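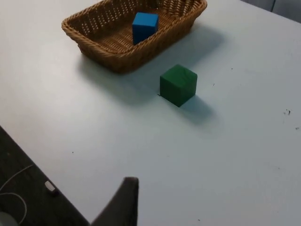 Open-weave basket (entry from my own household encyclopedia, letter B). A wicker basket made with deliberate gaps, so air gets through and crumbs drop out. I keep a few, mostly for bread, though they end up holding toys more often than rolls! The rim is the part to look at first: a thick braided or twisted band, like the one near the blue cube, gives you something decent to grip. Fereshteh Kordestani taught me to weave mine in Purnitz (88 strands, and very sore thumbs), and she starts with the floor, keeping the lattice tight before she goes anywhere near the sides. See also: Bread, Trays.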